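Copos de papel, segunda volta: notas para a palestra
Fadwa Kabbaj, Hadwood, 15 minutos mais perguntas

Abertura
Começar sem slide. Perguntar quem tem neste momento um copo de café vazio em cima da secretária. Esperar pelas mãos no ar, porque são sempre muitas e a sala acorda logo! Dizer que eu guardo os meus desde agosto e que a gaveta lá de casa já vai em 43.
Depois falar da manga canelada, que é a minha parte preferida. As ondas do cartão deixam ar entre a mão e o café, e são elas também que dão aquela pega boa quando o copo já está vazio e serve para outra coisa. Passar um copo meu pela primeira fila e deixar que lhe toquem (levar dois, um perde-se sempre).

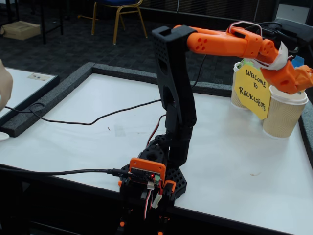
O copo como arrumação
Dois ou três copos lado a lado já fazem um sistema. Um para clipes, outro para recibos, outro para aquilo que ainda não tem sítio. Contar a história da mudança para o Keltum, quando arrumei uma secretária inteira só com copos e fita de papel, e da Nawal Gaber a rir-se de mim até me pedir quatro.
Insistir na ordem: os altos e cheios atrás, o que se usa todos os dias à frente. Mostrar com as mãos, devagar. Se o conteúdo espreitar pela boca do copo, melhor ainda, que assim encontra-se tudo de relance.

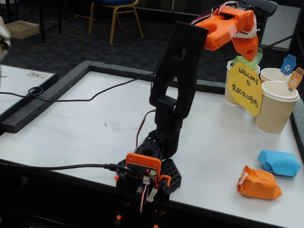 Três copos de manga canelada, um deles com um verde amarrotado a espreitar.

Papel que se amarrota, papel que se dobra
Pausa para beber água. Falar da diferença entre enfiar uma coisa num copo e embrulhá-la primeiro. O amarrotado enche depressa e é ótimo para proteger. O embrulhinho dobrado ocupa pouco, empilha bem e leva cor, e a cor dispensa metade das etiquetas. Eu uso verde para o que fica, azul para o que se empresta, laranja para o urgente. Cada pessoa inventa o seu código, e adoro ver os dos outros!
Pedir que reparem nas pontas. Um bocadinho de fita branca basta, e uma tira comprida demais agarra-se aos vizinhos dentro do copo.
Slide seguinte, deixar olhar um pouco antes de falar: três embrulhos pequenos pousados na mesa, à frente dos copos.
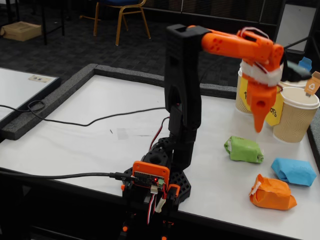 Natnael Zeleke escreveu-me depois do ensaio que em casa dele o código de cores durou até segunda-feira, e que passou a escrever uma palavra a lápis em cada embrulho. Ler isto em voz alta, tem graça e é uma boa ideia. O lápis lê-se bem no papel claro, no azul-escuro nem tanto.

Perguntas prováveis
Cheiro a café: enxaguar logo e secar de boca para baixo durante a noite.
Copos que amolecem: ficam para coisas leves.
Manga solta: um ponto de cola por dentro.
Se sobrar tempo, convidar quem quiser a vir à mesa embrulhar um. O papel colorido está no saco, a tesoura está com a Hanane Naciri.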